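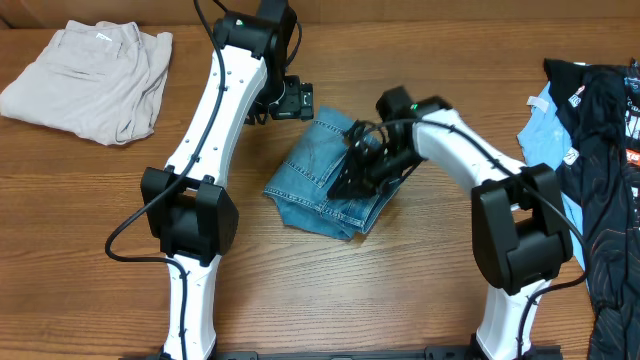 Garment Care 2, Unit 13: Folding Trousers and Jeans
Course handout, Starden evening program, Room 341

Please read this page before Monday. Bring one pair of jeans, one pair of lighter pants and two shirts from your own closet. They should be clean and fully dry.

1. Preparing the table

We fold on a flat table. A bed is too soft and the cloth moves with your hands. Wipe the surface and let it dry before you put any clothing on it. Keep the finished pieces to one side, so that you have free space in the middle for the piece you are folding.

2. Before the first fold

Empty all pockets. Close the zipper and the button. Hold the jeans by the waistband and shake them two times, then lay them down and smooth them with the open hand, from the waist to the hem. 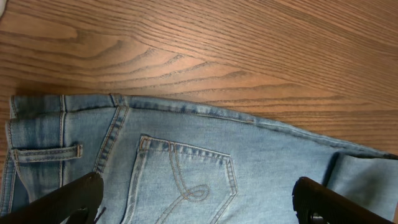 Denim is heavy and it keeps a crease for a long time. Check the belt loops and the waistband especially, as a small fold there will make the whole stack lean. The back pockets should lie flat, with the top hem straight.

3. The fold

a) Put one leg on the other, seam on seam.
b) Push the pointed part of the seat inside, to get a straight line.
c) Bring the hem up to the waistband.
d) Fold one more time for a drawer, or two more times for a narrow shelf.

Beige or other light pants are folded in the same way, but press less with the hand.

4. Homework

Fold the same pair three times and write down which step was the most difficult for you. Put the sheet in the Unit 13 folder. The next handout is about shirts.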